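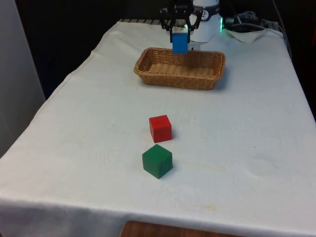 Blue cube on its way to the basket, Wollo bench.

September 7, 2018

Back from the bench with a headache and the fault sheet still half filled in. The sheet wants a cause in a box the size of a stamp. I wrote "release?" and left it at that, and I expect I'll be told off for the question mark.

What happened is simple enough to tell. The arm picked up a cube, took it over to the basket, and the program said it had let go. The fingers hadn't opened. The log had the step down as done, with a nice clean time against it, and the arm set off on the way home still holding the thing. It got most of the way before the stop was pressed. I say "the stop was pressed" because it was me, and I was slower than I'd like to have been.

A small block is neither here nor there. What bothers me is that the software believed itself. It sent the open command, waited its 60 milliseconds and ticked the box. It never asked the fingers where they were. Resari's manual calls this "confirmed release", and I have read that page three times now looking for the part where anything gets confirmed.
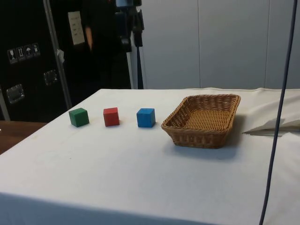

We went back to the start after that and set everything out again. Green, red, blue, then the basket, same order as the task sheet. I wanted 11 runs in a row with nothing changed, no clever fixes between them, so we could at least say how often it does it. The others wanted to put in the new gripper settings straight away and see if it went away. I've watched faults "go away" before. They come back on a day when there are visitors.

I got my way, mostly by standing next to the keyboard.

Four bad ones out of the 11. All four were logged as good. So if we had been going by the log alone, as the Gunawan report did in August, we'd have written down a perfect score and gone to lunch. That report claims nearly 1000 clean cycles and I should now like to know who was looking at the table while they were counted.
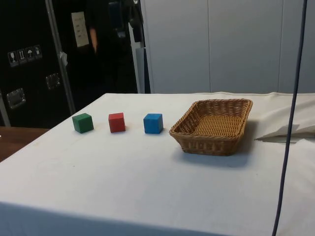 Cubes and basket laid out, arm out of the way.

The favourite explanation this afternoon was the cloth. It has creases in it, a cube can sit a hair off level, the fingers close on it crooked and then bind when they try to open. I don't rule it out. But it's a very handy explanation, as it means the fault belongs to the laundry and no one has to open the code. And even if the cloth is to blame for the sticking, it can't be to blame for the log saying all is well. Those are two faults. I've put them on two sheets, so that closing one doesn't quietly close the other.

I also don't like how the restart works. After a stop, one press clears it and the arm carries on from the next step, whatever it has in its fingers. With a wooden block, fine. The Joline job is supposed to use the same program on glass jars, with people reaching in to change trays. I asked what the arm does if it thinks its hand is empty and it isn't. There was a bit of a silence and then we talked about the schedule.
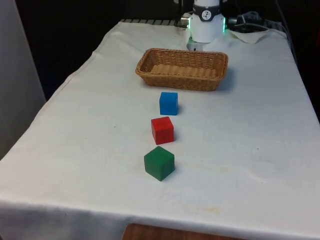 Wollo rang at five, having seen the sheets, and wanted to know whether both really had to stay open over the weekend, as the log showed no errors and a customer would only ever see the log. I said that was the fault, you've just read it out to me. We agreed they stay open. I doubt we agreed on why.

For Monday: read the finger position after every open command and stop if it's wrong. Make the restart ask what's in the hand. Same 11 runs again on the old settings, then on the new. Iron the cloth, I suppose, so I can stop hearing about it.

Left my good pen on the bench.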